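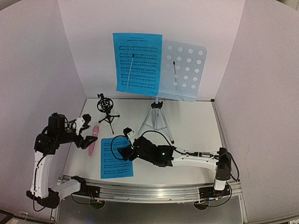
Step 3. Load the music and set the page holders

Okay, the base is open and the collar is snug, so now you get to put some paper on the thing! I'm using the Kuvholm tabletop stand all through this guide, but the steps are the same for the taller Randis.

1. Swing both page holders out to the sides. Go gently, the little black tips are easy to pull off (I've lost one under a piano already).

2. Stand your sheet on the lip at the bottom of the desk and lean it back. A single page can sit to one side, like my blue one, with half the perforated panel showing. Two pages go side by side.

3. Bring each holder in until the tip rests on the paper. I like mine leaning toward the middle, and I keep the tips off the staves when I can.

4. Give the desk a light tap. If it nods forward, tighten the collar a bit more.

Caution: don't crank the collar with the holders folded out. You'll catch one with your knuckles.

Note: recording yourself? Put the mic stand next to the tripod with its base clear of the legs, then hang the mic in the shock mount last. Stellan Grønli taught me that order and I've stuck with it for 5 years.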